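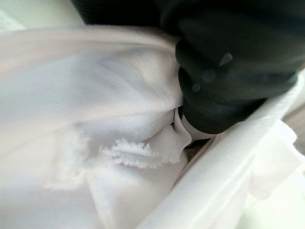 Grasping cloth is the task of our fourth practical, and you will compare two fingertips on the same arm: the Sadow soft finger and the Nguyen flat jaw. With rigid parts we choose the grasp from the shape, but cloth changes its shape as soon as the finger pushes into it. Look at how the rounded black tip sinks into the white fabric and a small pointed fold stands up beside it. The frayed edge lies only a short distance to the left – please note in your log how near to such an edge you grasp, as loose fibers can confuse the edge detector.

Procedure
Each pair makes 16 grasps with each finger. Start with closing force at the lowest setting and raise it one step after every four grasps. Lift slowly, hold for nine seconds, then release. Do not smooth the cloth between grasps.

What to write down
For each grasp: the force step, the number of layers taken, and whether the cloth slipped. If you cannot tell one layer from two in the wrist camera, write "unclear". Such a grasp is also a result and it stays in the table.

Time
You can use the Lukevness cell for up to 60 minutes. Tables go to Gunārs Priedītis before the next lecture, in room 124 – on paper, with both names.

Question for discussion: would a second camera, fixed to the table, help more than a force sensor in the finger?

Related items
Practical 3: Calibration of the wrist camera
Practical 5: Folding with two arms
Reading list for June
Huvbridge controller: short guide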